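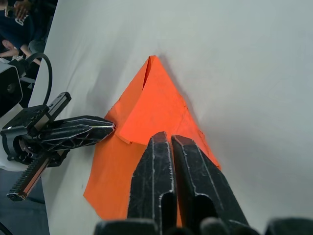
Photo: Tumaini Waweru for Pavon

Household Textiles, Unit 2
Folding a square: notes to go with the practice hour
Elibariki Rashidi, 1/7/25

Welcome back, everyone, and thank you for being so patient with the sign-in sheet last time (I now have a clipboard, so we should get through it faster). These notes cover what I'm going to say at the front, plus a few things I always mean to say and forget once people start folding. Please keep them with the Unit 1 pages on sorting and laundering, as we'll come back to both when we get to shelves and drawers.

We are working with squares the whole hour. A square looks like the easiest thing in the world to fold, and I suppose it is, but it's also where you find out what your hands have been doing all these years without telling you! Most of us pull harder on one side. I pull to the left, and my own dish towels at home show it.

Getting flat first

Lay the square down and smooth it from the middle toward the edges with the side of your hand. Take your time over this part. A wrinkle that gets folded in will still be there when you open the piece again, and by then it will have a friend. If you're practicing at home, clear yourself more table than you think you need, and wipe it down before you begin. A light-colored square picks up everything.

The triangle fold

Bring one corner across to the opposite corner, hold the two corners together with one hand, and use the other hand to press the fold, starting at the middle and working outward. Look at the two open sides before you press hard. If one layer peeks out past the other, open it up and try again, even if it's only a little off. Small errors get larger with each fold.

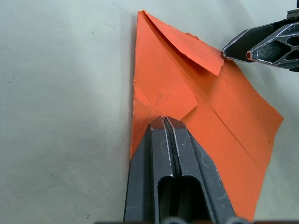

When you have the triangle, you can bring the two sharp points over to meet the square corner, and you'll have a smaller square with a nice pocket in it. I use this one for the little sachets we make in Unit 5, though it's a bit bulky for everyday storage. Thick fabric doesn't like it much. Try it with paper first if you get tangled up, as paper holds a crease and lets you see exactly where you went wrong.

The book fold

For plain storage, the book fold is the one I want you all to be comfortable with. Edge to edge, smooth, turn the piece a quarter of the way around, then edge to edge again. Keep the last fold facing you. When you pile the pieces up, all the folded sides should face the same way, and then you can lift one off the pile without dragging its neighbors along.

People do ask about folding in the air, the way you would with a bed sheet. It works well for large pieces, but on a small square I find the far corners drop and wander. Use the table. It's holding up half the work for you.
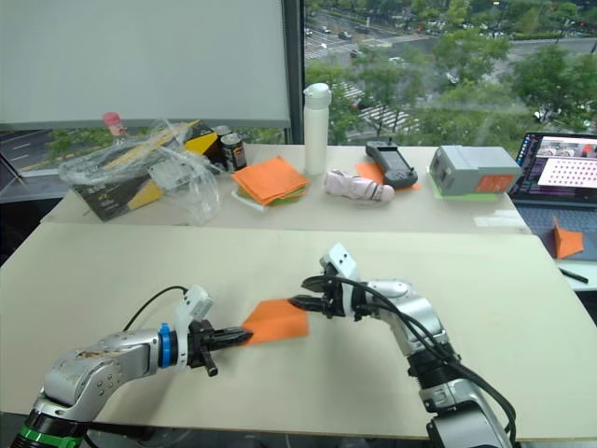 Do I have to iron the squares before I fold them?
Only if they'll be seen, say at a dinner table. For everyday cloths, smooth them by hand while they're still a tiny bit warm from the dryer, let them cool all the way, and fold them then.

Lifting and turning

Sooner or later you'll have to pick the piece up and set it down again, and this is where a tidy square turns into a potato. Hold it at two places, well apart, and keep a little tension between your hands. If you hold only one corner, the piece hangs in a diamond and you'll have to find your edges all over again when it lands. Lower the nearest edge first, then let the rest follow it down.
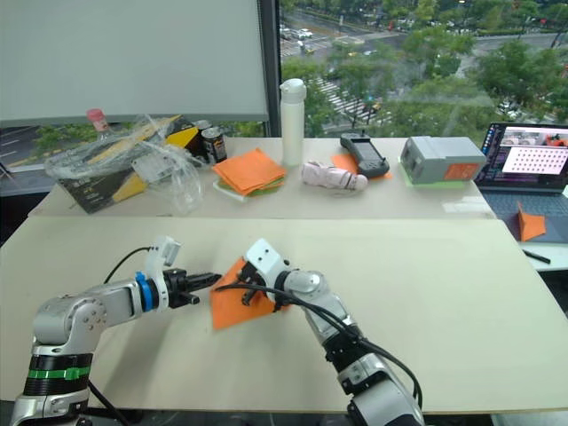

Orange square hanging as a diamond over the near table, with the stack of squares on the table behind.

About the stack

Put a cloth of a different color at the bottom of your pile if you have one. When you get down to that color, you know it's time to do laundry. My mother used green, Tumaini uses an old striped one, and I've seen a washcloth do the job perfectly well.

For next time

Please fold ten squares at home, five each way, and bring your best and your worst. Read the Mudaliar chapter on shelf depth, which is short and has good drawings. We'll meet in Room 830 again, and the spare squares are in the cupboard by the door if you want to borrow a few.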